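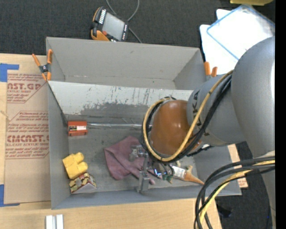 Figure 1. The open gray bin on the table, with the sloping panel inside.

1. Background

Our project looked at wear inside a bin that gets used every day. The work was done in the Cormier room at Clustside, as part of the second-year course on materials in use. We wanted to find out which part of the bin wears first and whether a simple cover would slow the wear down.

The bin is gray and open at the top, and its walls flare outward. A whitish panel slopes across the inside, in front of a shallow compartment at the back. We chose it over the other bins in the room for that panel, where the marks are easy to find. On the lower part the white surface is worn and streaked. There are dark vertical scratches, and in patches the white gives way to a darker gray.

2. Method

We logged every item that went into the bin over 4 weeks. The total was 1,719 items, mostly small boxed goods and wrapped parts from the Plenda practice stock. After every 400 items we emptied the bin, wiped the panel with a damp cloth and traced the worn patches onto clear film. The tracings were laid over squared paper and the covered squares were added up.

For the last part of the log we taped a thin cover sheet over the lower half of the panel. The sheet came from the Drorkness sample box and was cut to fit with scissors. The upper half was left bare.

3. Results

Nearly all of the new wear was low on the panel. Our tracings of the upper half changed very little from one check to the next. The worn patches at the bottom grew at each check until the cover went on, and then stopped growing. The cover itself picked up 13 scratches that could be felt with a fingernail. It also lifted at one corner — the tape did not hold well on the worn surface — and had to be pressed back down twice.

The scuff on the smooth back section was there before we started and did not change.

4. Problems

The log sheet has one gap, an afternoon when the clipboard was moved to another table. We left those items out of the total. The tracings were made by different members of the group, and some of us drew the edge of a patch more generously than others.

5. Next steps

We would like to test a thicker cover over a full log, starting with an unworn panel. A stronger tape should be tried first on a scrap piece. The tracings and log sheets are in the course folder in the Cormier room.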